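Before we leave the trailhead: my hut-to-hut gear and safety checklist, with comments

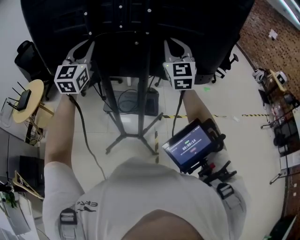

Photo: Sylvie Caron

I've been leading small groups over the Drillen Pass for a while now, and every August somebody writes to ask for "the list." So, okay, this is the list! It covers the two-night loop from the Prustau parking lot, up to Fladow Hut, over the pass and back down the lake side. I go through it at the cars with everyone standing there, packs open, and I write my comments next to each line afterward so I remember what to nag people about next time. The comments below are from our last trip, with Pin-yu Lai, Italo Guerra, Siu-ming Tam and me.

BOOTS AND FEET

Soles firmly attached, heel and toe — checked, one problem.
Italo's left boot had started to peel at the toe. They were good boots once, but they'd been in a garage for years and the glue had given up. We wrapped it with tape and he wore his spare trail shoes for the first day. I now ask people to bend the boot hard in both hands a week before, at home, where there's still time to do something.

Laces, plus one spare pair for the group — OK.

Blister kit in a top pocket — OK, mostly.
Siu-ming had hers at the very bottom of the pack, under the sleeping bag liner. We moved it. If you have to unpack your whole life on a windy slope to get at a bandage you'll just keep walking on the sore spot (I know, I've done it, and I limped for a week).

PACKS

Hip belt closes and holds when you pull on it — OK.

Shoulder straps not fraying at the seam — one to watch.
Mine, embarrassingly. The right one has a few loose threads where it meets the back panel. It held fine all weekend, but I've put it on the repair pile.

Rain cover or liner bag — OK.
I like a plain trash bag inside the pack better than any cover. Covers blow off. Pin-yu lost hers on the pass last year and for all I know it's still sailing over the valley.

WATER

Two full bottles each at the start — OK.
The spring marked on the older maps above the tree line was down to a dribble by late summer, so don't plan on it. The next reliable water is the trough at Fladow Hut, and it's a hot climb to get there.

Filter tested at home — not done, two people.
Italo and I both said "oh, it worked last time." Not good enough, me included! His ran very slowly and we had to backflush it at the hut sink.

Tablets as a backup — OK.

NAVIGATION

Paper map, one per two people — OK.
The Hsieh map is the one I use. The print is small but the contour lines are clear and the path junctions match what's on the ground.

Phone charged, route saved offline — OK.

Everyone can point to the turnoff before the pass — needed a second go.
This one is my favorite check because it sounds silly and then half the group points to the wrong place. The main trail looks like it goes straight on at the big cairn. It's an old sheep path, and it ends in steep scree. You want the fainter trail on the left. From there it's 400 meters of climbing to the top, with the loosest ground in the last part.

WEATHER AND TURNAROUND

Forecast read out loud that morning — OK.

Turnaround time agreed — OK, noon.
If we aren't on the pass by noon we go back to Fladow. We got there at 11:20, ate too much cheese, and sat there a long while watching marmots.

Warm layer, hat and gloves, even in August — one missing.
Pin-yu had no gloves. She used spare socks on her hands on the way over and said they were great, though she looked ridiculous and knew it.

FIRST AID AND EMERGENCY

Group kit opened and looked through — OK, restocked.
The pain tablets were out of date and the tweezers had vanished, so I replaced both.

Headlamp switched on, not just packed — OK.

Whistle on the outside of the pack — OK.

Someone at home has the route — OK.
Chun-yin Lu had ours, with the name of each hut and the hour to start worrying, 18:00 on the last day. I texted him from the lake shore as soon as I had a signal.

STILL TO DO BEFORE THE NEXT TRIP

Sew the strap on my pack.
Italo to buy boots and break them in on something flat.
Add gloves to the email I send out, in capital letters.
Ask at the hut whether the footbridge below the lake has been fixed — one plank was wobbly and we crossed one at a time.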